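Lullham Adds Small Wooden Rack to Garment Display Line
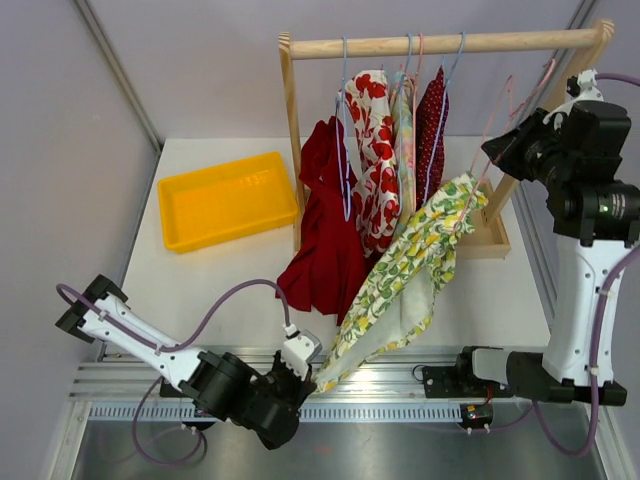 Wooden rack with five garments, printed and solid, and a yellow-orange tray beside it.

January 10, 2011 — Lullham has added a tabletop clothing rack to its display line, the company said in its winter trade notice. The rack has a round wooden rod set between 2 uprights, with a shallow base section that has raised edges. It is meant for small garments on thin hangers and ships flat in cartons of 17.

Sturnier will handle distribution from its Skusine warehouse. The first order, 50 cartons, was placed in November. Shops that already stock the older Nazarenko rack can keep using the same hangers — the rod diameter has not changed.

Trays are sold separately. Lullham advises spacing printed and solid garments evenly along the rod and keeping long hems clear of the base. Replacement rods will be listed in the spring catalog.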